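Gallery: the glassware shelf, before and after | Resholm Community Science Room
Skip to content
Home
What's on
Gallery
Find us

Gallery: the glassware shelf, before and after

Posted in February by Teresa Lis

Well, we did it! The long cupboard at the back of the Science Room has been emptied, sorted, wiped down and filled up again, and I took so many pictures along the way that my phone gave up on me at teatime. I've picked out my favourites for this page and written a line or two for each (or rather more than a line or two, because I do go on, sorry).

For anyone new, the Science Room is upstairs at Resholm, past the pottery kiln and through the door that sticks. We run the junior club there, plus the adult evening group, and every so often a school borrows the place for an afternoon. Most of our kit came to us second-hand. A big lot arrived when the old Koltden teaching lab closed its doors in 2000, which was well before my time, and I think a fair bit of it had stayed in its newspaper ever since. Bogumił Bednarek remembers carrying it up the stairs and still complains about his back.

The idea this winter was simple enough. Get everything out on the tables, see what we have, keep what's clean and sound, and give away the rest. Dariusz made a pot of soup, Callum brought a radio, and off we went.

The cupboard, doors open

I wish I could say it wasn't as bad as we feared. Funnels in the mug drawer, mugs in the funnel drawer, and a whole shelf given over to lids that fitted nothing. My favourite find was a shoebox marked "GOOD CORKS, DO NOT USE". We've kept the shoebox. We've also used the corks.

Everything goes in the sink

Callum Ogilvie took charge of the washing-up and he was very strict about it, I can tell you. Hot water, a drop of plain washing-up liquid, bottle brush, rinse, rinse again, then a last rinse with distilled. If you could still see droplets clinging to the glass, back it went. I got sent back twice with the same flask!

We'd borrowed a proper set of tube brushes from the people at Jakubowski, and they made a huge difference. Our old ones had gone bald at the tip, so the bottom of each tube (the bit that matters) was never getting touched.

Clear rack, clear tubes

I love how see-through everything is. The rack is clear acrylic with holes along the top shelf, and there are six plastic test tubes in a row with their rounded ends pointing up. They won't all sit level, mind you: the one on the far left and the fourth along stand noticeably prouder than the rest, and my eye goes straight to them every time. The wide glass beaker next door is a nice sturdy shape with a good thick rim, and I'm fond of the white measuring lines up the side. And look at that blue bar! Such a cheerful colour against all the clear stuff.
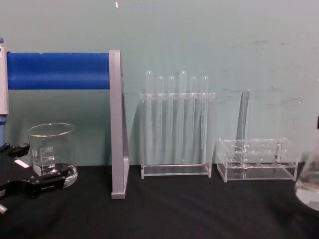
Labels, labels, labels

Abenezer Gebremichael has the neatest handwriting of any of us, so guess who got the pens. He did the shelf edges first and then the tubs, all in capitals, with a little drawing next to each word for the younger ones who'd sooner look for a shape. The drawing for "tongs" looks like a startled heron and I won't hear a word against it.

We used the wipe-clean labels this time. The paper ones from last year had gone brown and curly and you had to guess. One of them just said "the other ones".

The drawer of small things

Bungs, clips, droppers, spare bits of tubing. I've put these in an old cutlery tray with a bit of non-slip mat underneath so they don't all rush to the back when you open the drawer. The droppers got the long slot where the bread knife would go. If you take the last of the big bungs, please write it on the pad! I can order more, but only if I know.

A word about the measuring cylinders

These drove us round the bend. There was a tall one that reads to 100 ml and a short one that also reads to 100 ml, and they'd been stored one inside the other and got stuck fast. Dariusz Grabowska sat with them by the radiator for the whole of the afternoon, easing them apart a hair at a time while the rest of us held our breath. They came free with a little pop and everybody cheered. They now live on separate shelves and they're going to stay there.

The give-away table

Over 33 pieces went out on the landing for people to help themselves, and by the time we'd locked up there was hardly a thing left. The jam jars went first, then the odd lids (why? who wanted them?), and a lady from the choir took a set of watch glasses for her earrings. Anything chipped had already been wrapped up and dealt with, so please don't worry about that.

There's still a box of the brown bottles under the stairs. They've got lovely ribbed sides and would look smashing on a windowsill. Just ask.

Back in the cupboard

Heavy things at the bottom, everyday things at elbow height, and the stuff we use once a year up at the top where you need the step. I was a bit doubtful about moving the beakers down from their old spot, but Callum talked me into it and he was right, the children can reach them now without climbing on a stool. The racks have the middle shelf to themselves.

The insides of the doors have hooks on them too, which was Bogumił's idea. Goggles on the left, aprons on the right. He put up 9 hooks and then found he'd got one apron too many, so one hook is sharing.

The soup

I know it isn't glassware but it was such good soup. Barley, leeks, a lot of pepper. Dariusz won't write the recipe down because he says it's different every time, so if you want some you'll have to come and help with the next cupboard.

Which brings me to the next cupboard! It's the one by the window, with the Clorkik microscopes and all the slide boxes, and I had a peep inside and shut the door again quickly. We'll be starting on it after the half-term break, mornings only, from 10 o'clock. Old clothes are a good idea, and bring a clean tea towel if you've got one spare. We got through a frightening number of them this time and mine are all still on the line.

If you took any pictures yourself and you'd like them added, send them over or hand them to me at club and I'll pop them up.

Teresa x

More galleries
Kite morning on the green
Making rock candy with the juniors
The landing gets a coat of paint

Back to top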